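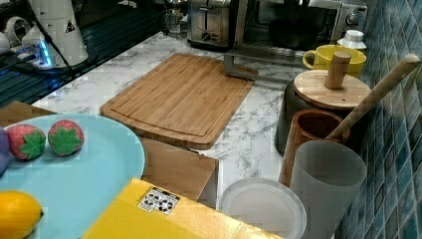

Figure 14.1 A bamboo cutting board on a kitchen countertop, with a plate of toy strawberries beside it.

Chapter 14
Surfaces and Food Safety

Most home kitchens have one surface that does nearly all the work. Bread is sliced on it, onions are chopped on it and raw chicken is trimmed on it, sometimes within the same hour. This chapter looks at how bacteria move from one food to another by way of boards, knives, cloths and hands.

We begin with a case from the town of Hatenport, where 14 people fell ill after a club lunch. Dineo Msimang, the health inspector, traced the illness to a salad cut on a board that had been rinsed but not washed. Her report is reprinted on page 321.

Section 2 compares wood, bamboo, plastic and glass. Each behaves differently once its surface is scored by a knife, and colour coding only helps if everyone in the kitchen follows it.

Before you read on, list every surface in your own kitchen that touches raw food. Keep the list, as you will need it for the activity at the end of the chapter.

Key terms: cross-contamination, sanitizer, porous, contact time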